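Lenihan Community Hall - pre-hire walk through
Date: 2023-06-04
Done by: Treasa Mulligan
Copy to: Declan Corrigan, Hường Mai

Mark OK / FIX / N/A. Comments in the space, keep it short.

OUTSIDE

Carpark lights - OK. Bollard near the bins leaning again, still solid.
Ramp and handrail - FIX. Top bracket moves if you lean on it. Declan has the right bolts.
Gutters - FIX. Full of gum leaves on the north side. Before the next lot of rain pls.
Bins - OK. Yellow lid one cracked.

EXITS

Front doors - OK. Both leaves open full.
Side door - FIX. Sticks at the bottom, needed a shoulder. Must open one handed.
Exit signs - two checked, both lit. Test button on the side door one is stiff, use a pen.
Paths to exits - FIX. Stacked chairs sitting 600 mm into the passage. Moved them, they'll be back by Thursday.

FIRE

Extinguisher, kitchen - OK. Needle in green, tag in date.
Extinguisher, hall - OK but sign above it is missing. Reorder.
Fire blanket - OK.
Evac plan on wall - FIX. Still shows the old store room. Hường redrawing.
Next full service - November, Skomuner booked.

KITCHEN

Hot water - OK. Zip unit has its scald sticker back on.
Gas stove - N/A, isolated at the valve till the fitter signs off.
Fridge - OK. Seal grubby, wiped.
Floor - FIX. Vinyl lifting in front of the sink, trip hazzard. Taped for now.
First aid kit - restocked bandaids and saline. Out of burn gel.

ELECTRICAL

Switchboard - OK, clear in front, door shuts.
RCD push test - OK, all tripped and reset.
Tags on leads - FIX. Urn lead out of date, pulled from use and put in the office.
Power boards - none piggybacked. Good.

BACK ROOM

Benches and tabletops - OK. No sharp edges found.

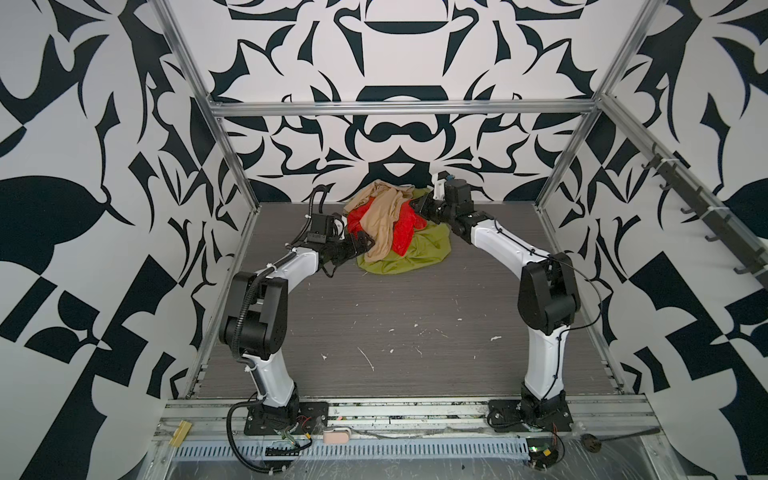 Windows - FIX. Left hand latch wont catch. Dowel in the track as a stopgap.
Ceiling fan - OK on low, wobbles on high. Leave on low.

TOILETS

Accessible - OK. Grab rails tight, door lock ok from outside with a coin.
Ladies - FIX. Second cistern running on.
Gents - OK. Soap out, refilled.

TO DO FIRST

Side door, then handrail, then the vinyl. Senan Horgan has the quote for the vinyl, about $500. Rest can wait for the working bee. Keys back on hook 2.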